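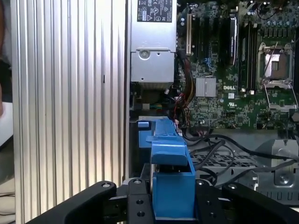

The slow parts were the most interesting, according to Josiane Roussel, who told the other visitors that she had expected something much faster and louder. In her own repair shop, she said, a person would take the drive out in a few seconds and forget how it was done. She wanted to know if a robot could also work with old machines that have been opened many times before.

Her question was one of many at the Asaver open afternoon in Punport in July. The workshop, which studies how robots can take apart used computers, opened its doors at 2 in the afternoon and received 88 visitors before closing. They came in groups of up to 14, and each group watched one demonstration at the table and then had time to talk with the staff.

The task for the day was the removal of parts from a desktop computer. The side panel is off and the case lies on its side, so that the arms can reach in from above. Next to it there is a gray 3D-printed fixture with holders for parts. Léonie Rolland, who led the demonstrations, explained that the drive is a good part to start with. It sits in a plastic carrier, the carrier has a shape that two fingers can hold, and no screwdriver is necessary for this step.

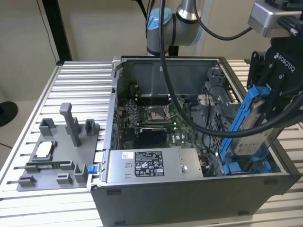 She also spoke about what is still difficult. Cables are the main problem, she said, as they never lie in the same way in two computers, and a cable that moves a little can block the path of the gripper. Several visitors asked what happens if the robot pulls too hard. Rolland answered that the force is limited, and that the arm must stop and wait for a person when the limit is reached.

The workshop has a stock of 500 old office computers, given by companies in the region. Many of them are the same model, and this is useful for practice, but Rolland hopes to receive more variety before winter. Small parts such as processors and memory modules are also in the program. For these, the team is still comparing different ways to hold them, and it has not decided yet.

The local recycling company Bruva sent two of its employees for the afternoon. They asked mostly about the price and about how long one computer takes. Rolland did not want to give a time for the complete work. She said that it depends too much on the condition of the case, and that a number given today would be wrong in a few months.
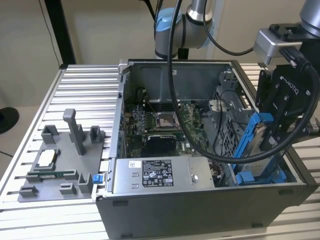

Next visits

Asaver will open again in October, at the same address in Punport. School classes can come in the morning and the general public in the afternoon. Entrance is free, but groups must write to the workshop before coming, because the room with the table is small. Children under ten should come with an adult.

Visitors who have an old desktop computer at home may bring it and leave it at the reception. The hard disk should be erased first. Laptops and screens are not accepted for the moment.

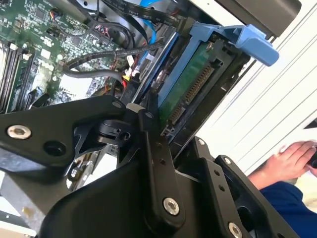 The gripper at work over the open computer, Asaver workshop, Punport.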